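3.2. A consorciação como prática de família

Quando chegamos a Rastholm, em abril, a nossa ideia era falar sobretudo de produtividade, e foi com alguma surpresa (e muito gosto, confessamos) que acabámos a falar de vizinhos, de sementes emprestadas e da sombra das bananeiras. As 52 famílias que aceitaram receber-nos cultivam encostas pequenas, quase sempre divididas em várias parcelas, e em todas elas encontrámos o feijão-guandu semeado entre as linhas de milho, ainda que com espaçamentos muito diferentes de casa para casa.

As entrevistas foram conduzidas por Laiba Khokhar e Mudassar Virk, na língua dos agricultores, e duravam em geral o tempo de uma refeição, porque era difícil sair sem comer. Perguntávamos pela ordem das sementeiras, pela origem das sementes e pelo destino da palha depois da colheita, deixando que a conversa se alongasse quando o entrevistado assim queria. No conjunto das visitas foram registadas 2.734 plantas de guandu, medidas em altura e em diâmetro do caule.
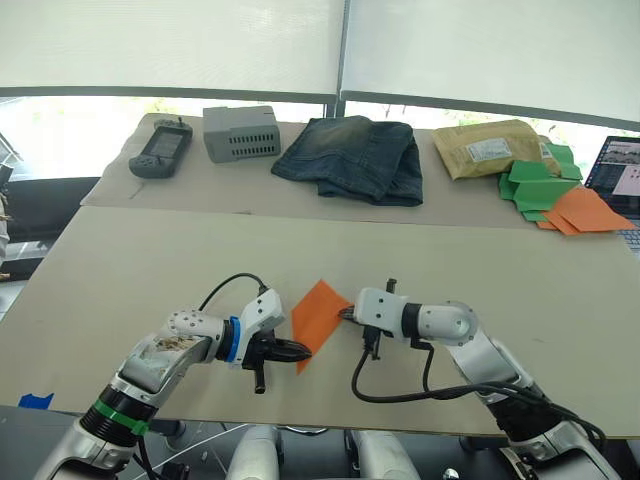
Figura 2. Dois braços robóticos brancos e um quadrado de papel laranja sobre a mesa.

O guandu cumpre nestas encostas vários papéis ao mesmo tempo, e os agricultores falam deles com uma clareza que muito nos ajudou. Segura a terra nas chuvas fortes, dá lenha fina para a cozinha e alimenta as cabras nos meses em que o pasto escasseia. Em 6 das famílias visitadas, o grão era também vendido no mercado, em quantidades modestas, e o dinheiro ficava quase sempre a cargo das mulheres, que o aplicavam em material escolar ou em sementes de hortaliça.

Convém dizer que nem todos partilham o mesmo entusiasmo. Alguns dos agricultores mais velhos queixam-se de que o guandu, quando semeado cedo demais, abafa o milho e obriga a uma poda trabalhosa, justamente na altura em que a mão de obra mais falta. Ehsan Paracha, que acompanhou as medições nas parcelas altas, anotou ali plantas de milho mais baixas junto às linhas densas, embora o desenho do estudo não nos permita separar este efeito do da pobreza do solo. Voltaremos ao assunto na secção 4, onde se comparam as datas de sementeira.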